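Still not convinced by the planner

I spent most of October with the new release of Zonska, the task planner everyone on my feed seems to love, and I want to write down my doubts before I forget which ones I had first.

The pitch is that you type a sentence, something like "put the candy in the gift bag," and the planner breaks it into steps for two arms. One holds the bag, one picks. Fine. I've been writing that same split by hand as a state machine for years, and mine tells me which state it died in.

My first complaint is with perception. Dako, the segmentation model it ships with, was clearly tuned on boxes and cans. Flat, shiny packets on polished marble are another matter.

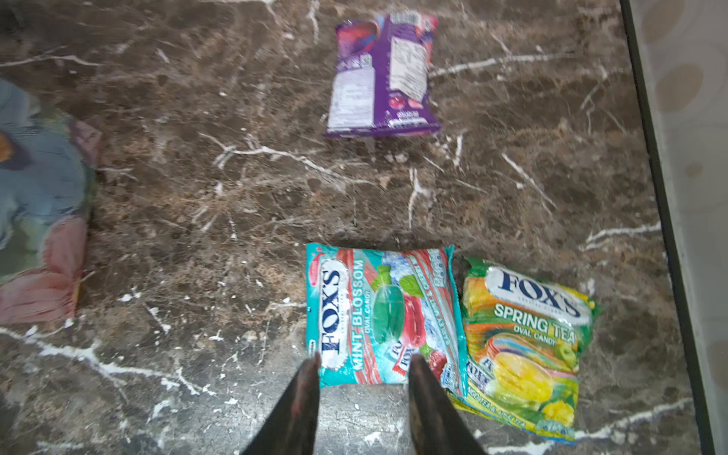
When two packets touch, Dako likes to return one mask. The planner then asks for a grasp at the center of that mask, right on the seam, and reports a confidence of whatever it feels like. I went through 19 of these merged masks in the logs and 14 had a higher score than the clean ones next to them. So what is the score for? The docs say "calibrated." Calibrated on what?

The Hidayat grasp sampler downstream is better, I'll give it that. It throws out 2,000 candidates per cycle and is at least willing to say no. But the planner treats a "no" as a reason to ask again with the same mask, and it will do this 4 times before it considers looking from the other camera. There is a parameter for that. It's in a YAML file that the setup guide never mentions. 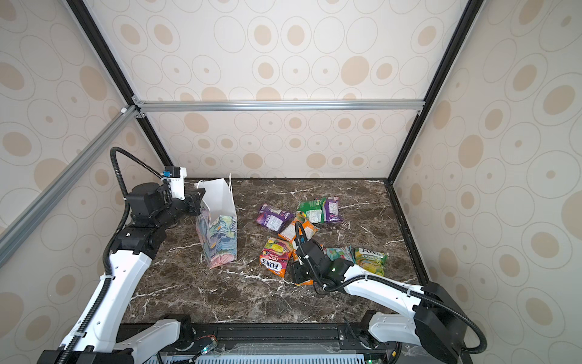
Then there's the arm holding the bag. Zonska models it as a fixture, a thing that got to its pose and stays there. A paper bag is soft and the rim moves, so the drop target should be tracked the whole way through. In the current version it's computed once, at the start of the plan. I opened an issue and got a link to the roadmap.

I'm keeping the Demard controller underneath, which is boring and does what I tell it. Next up is swapping Dako out for my old depth-edge script to see if the seams come back. If they do, I'll post the config.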